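Clillport Forums > Automation and Controls > Teaching and Demonstration
Thread: Hand guiding or remote control for block handling tasks
Replies: 5 | Views: 1,637

p_stetsiuk
Members of the Rilus working group have been asked to recommend one method for recording demonstrations of block handling on six-axis arms. The draft currently favors hand guiding throughout. Comments are invited before the text is closed in September. Please state which method your site uses and how operators are trained in it.
Petro Stetsiuk

benchnine
Our site uses hand guiding and would support the draft. New operators are able to record an acceptable pick within their first session. With the remote handset, the same operators tend to overshoot on the approach and correct several times, and those corrections are then present in the recording.

Vasodeo_Lab
We cannot agree with the draft as written. When a person holds the wrist, the hand and forearm enter the view of any camera fixed near the table. A policy trained on such recordings is shown something it will not meet when it runs alone. We recorded 78 demonstrations by hand guiding and had to set aside a large share of them for this reason. Remote control should be the default wherever camera images are part of the record.

benchnine
The objection is noted, but it applies only to image-based training. Where joint positions alone are recorded, the operator's arm is of no consequence. The draft should distinguish between the 2 cases.

k.hallgrimsson
The Hallgrímsson group follows a mixed procedure. The operator guides the arm by hand once, without recording, in order to learn the reach and the wrist angle. The recorded demonstration is then given by remote control. Cubes that touch one another are the difficult case, as the fingers must come down along the seam or close on the outer faces, and the operator should decide which before the descent begins.
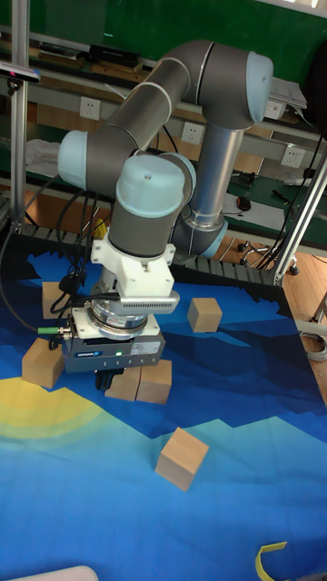
We ask operators to pause above the blocks for 3 seconds, confirm the angle of the gripper, and only then lower it. Demonstrations in which the wrist is turned during the descent are repeated. Cable slack at the wrist should also be checked before each session, particularly where a sensor is mounted above the gripper.

Vasodeo_Lab
The mixed procedure would be acceptable to us. We would still ask that the pause be optional. In our recordings, long pauses were learned along with everything else, and the arm hesitated over every block.

p_stetsiuk
Thank you. The next version will treat joint-only and image-based recording in separate sections, with the mixed procedure listed under the second. The question of the pause remains open, and sites holding recordings made both with and without it are asked to send me a short note.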